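2020-02-19
Skoninside, domestic handling trials

Revision of the working rules for hand-held gripper sessions, section 4 (fabrics). Agreed with T. Huaranga before the afternoon block. Each unit keeps its own left or right label for the whole session. Units are not to be swapped between hands, even for a single fold. Fingers are checked for lint every 28 folds and the check is initialled. 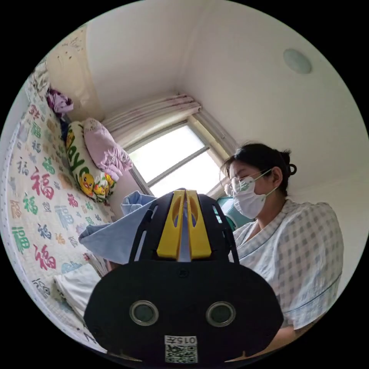 Sessions in bedrooms are limited to 300 folds per operator per day. A dropped item is logged as dropped and the fold is repeated under a new number. M. Bermúdez asks that the limit be reviewed in March. Still open: wording for pillowcases, 4.6.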